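Ground rules for a robot arm on the kitchen counter

I don't trust the word "safe" on a box, and the Terkix leaflet uses it 7 times. Rafia Mughal at Clenlow lent me her house rules instead, and I kept two of them.

First, clear the reach. Anything the arm can knock goes out of it, glass above all. Pots get their handles turned away from the edge, same as with toddlers. Second, raw meat and cooked food never share a gripper without a wash between. "Wipe-clean fingers" is a sales line – seams hold grease, so get a brush in there.

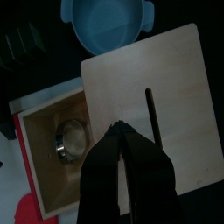
Gripper by the cutting board, with the blue pot beyond it.

Keep a hand near the stop button for the first week, whatever the app says. Mine cost $429 and still gets no knives. Thaddeus Tran lets his slice bread and thinks I'm fussy. Fine. Unplug it before you wipe down the counter.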